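Workshop Corner: the parts table is back

Members have been asking since July when the electrical bench would be up and running again, and I'm so pleased to say it is! Lok-yiu Tsao and Cheng-en Kong gave up a long evening to go through nearly 300 odds and ends in the old cabinets, and the good stuff has now come out where people can get at it.

My favorite part is the mat. It's big and felt-like with rounded edges, and it covers the left half of the white table, so there's a proper soft spot to lay a battery pack down while you look at its lead and connector. Behind it we've put the lavender tray for the white molded parts, and small metal bits stay in clear bags – please keep them that way, I've crawled under that table enough for one year. The blue bin has a tape measure and the cables in it, plus a second yellow-and-black tool, and the gray enclosure with the clear window stands right next to it.
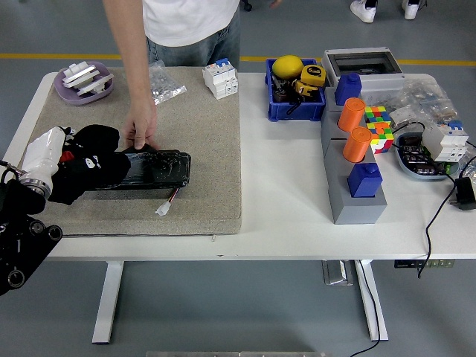
Come and try it

Our first bench evening is 04/12/2018, and there's room for 12. Vaida Laur will start with circuit breakers (the modular kind with the blue toggles) and then we'll move on to connectors, which I could talk about all night. Bring a pack or a dead gadget from home if you have one, and safety glasses if you own a pair. We have six to lend.

Names to Shih-chieh Liu at the Lokia front desk, please. Tea is at the break, as always!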